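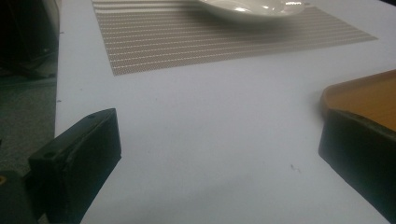
Gripper open over the table, tray at right, plate on the mat.

July 31, 2024 – Jotwood gripper, finger set 7

Printed the new pair overnight and fitted them this morning. Bülent's redraw moves the pivot holes outward and leaves the outer faces thicker. Mass of the tool with both fingers on is 490 g, still under what Elsa asked for. Backlash at the tips is better than set 6 but not gone. I can feel it on the left side when the trigger is released slowly.

Ran open/close cycles on the bench rig until the counter read 1,635. No cracks at the screw bosses. The left screw had backed off a quarter turn, so threadlocker next time. Jaw opening measured 102 mm at the tips against a nominal 104. Suspect the stop, to be checked with Ashwin's calipers because mine drift. 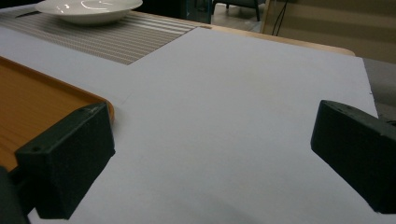
Finger faces are the open item. Bare print slides on glazed dishes once the grip angle goes past shallow, and I do not want to fix that with more trigger force. The bowl on the striped mat is the hard case: wide rim, glossy, little for a flat face to bear on. The tray has a raised rim and should be easier. Options are a cast silicone pad or a strip of bicycle tube glued on. Tube first, it costs nothing.

Güven wants a softer return spring as well. One change at a time – spring stays as is until the pads are tested.

To do:
Tube strips on both fingers, let the glue cure overnight
Shim or file the stop
Threadlocker, left and right
Send Nadja the revised hole spacing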